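February 14, 2026 – handheld gripper pair, cell 2 (Stusten room)

Present: me (Haris Awan), Junaid Ansari for the second half.

Pair went back into service after the pad change. Left unit is the one that had been dropping width readings near full close. Right unit had no complaints against it but got the same treatment so that both have pads from the same bag. Old pads are in the drawer marked Khokhar, tied together in their original pairs. Please don't mix them, I want to measure wear on them next week.

## Condition on arrival

- Left: pads worn smooth on the inner face near the tip. Slight lean to the outside under load. One of the two pad screws was barely finger tight.
- Right: pads fair. Trigger return sluggish in the last part of the travel.
- Marker plates on both: flat, no lifted corners. Left plate has a scratch through the white border that does not reach the pattern. Leave it.
- Lens on both: fingerprints. Cleaned with the blue cloth, no solvent.

Log for the left unit shows 1,467 close cycles on the old pads. The right shows fewer, but its counter was reset in August when the board was swapped, so the number is useless for comparison.

## Pads and trigger

Pulled both pads on each unit, wiped the seats, fitted new ones from the Ruso bag. Thread lock on all screws, the low-strength kind. Someone used the high-strength kind on the right unit last time and I had to warm the screw before it would move. I've taken that bottle off the bench.

Sluggish trigger on the right was dirt in the guide rail. Brushed it out and put on a thin film of dry lube. Do not use the Erkau grease in this rail. It picks up lint and we are back where we started inside a month.

Zero and span redone after the pads were on. Left took two tries – the first span was stored with the old zero still in memory. Procedure sheet has these two steps in the wrong order. Junaid will correct the sheet.

## Reach check at the lamp

Used the table lamp by the white shelving as the target. The cord is looped around the stem under the socket, which makes it a fair test of whether the jaw can get in close without snagging. Person A on the reach, person B calling out if the marker drops out of tracking.

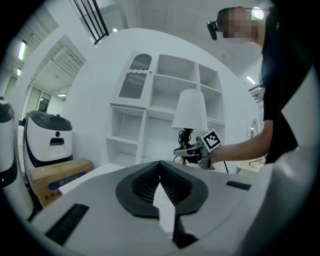 Marker stands upright on top during the reach, cable hangs below the unit.

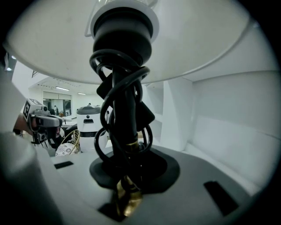

## Results

Tracking log, both units, one session:

| | Left | Right |
|---|---|---|
| Frames logged | 499 | 499 |
| Frames with marker lost | 0 | 7 |
| Zero drift at end | none | none |
| Trigger return | ok | ok |

The seven lost frames on the right are consecutive and fall in the part of the run where the wrist was rolled well past what we normally ask for. On the repeat we kept the roll under 90 degrees and lost none. I am not treating it as a fault. If it shows up again in an ordinary run, look at the plate mount first, then exposure.

Width readings near full close on the left are now stable. Ten closes on the brass shim, all within spec. Same shim on the right, same result. Shim went back in its sleeve.

Cable on either unit can still swing into things when the hand comes in low. It has not pulled out of the connector so far, but the strain relief on the left is the old style with the single tie. Junaid wants a clip halfway down the grip. I would like to see it routed along the back of the housing first, since a clip there will end up under somebody's palm. We did not settle this. He will print one of each and we try both.

## Time sync

Checked while the units were out anyway. Offset between left and right was 135 ms before the restart, which is far too much. After a restart of the host it came down to a level I can't separate from noise. The service that should correct this was running but pointed at the old host name, from before the room was rewired. Fixed in the config and committed. Restarted twice more to make sure the setting survives.

Anything recorded on this pair between the rewiring and today has to be checked for offset before use. I have flagged the folders but not touched the contents.

## Open

1. Correct the order of zero and span on the procedure sheet (Junaid).
2. Clip versus rear routing, one sample of each (Junaid).
3. Order pads. One full set left in the Ruso bag after today, plus a single loose pad that does not match anything.
4. Wear measurement on the old pads (me).
5. Find out where the offset first appears in the flagged folders. Start from the rewiring and work forward.
6. Reset the cycle counters. Left is done. Right would not accept the command over the cable, try again with the charger disconnected.
7. The hex driver for the pad screws is rounded at the tip. Good enough for another change or two, not more. Replacement goes on the same order as the pads.

Both units are on the charger, left in the left slot. Config backup is under the cell 2 folder with today's tag.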